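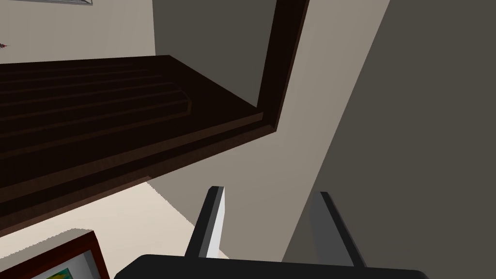 Pukarora Roller Skis, 2nd edition

I've been a winter sports nut since I was six, and every spring I used to mope about once the snow went. Then I got my first pair of roller skis and well, here we are, I'm selling them!

The Pukarora is the pair I use myself on the old railway path (30 km on a good Monday, if my knees behave). The rubber wheels are medium speed, so they feel close to proper snow, and the shafts soak up a lot of the buzz you get on rough tarmac. They fit most classic bindings. I can mount yours for you, just say so when you order.

Wear a helmet, please. There are no brakes on these, and I've got the elbow scars to show for it.

Price: £331 a pair, with 2 spare wheels
Colour: black or orange
Delivery: 6 working days from our Drerent shop

Orange is out of stock until March, sorry!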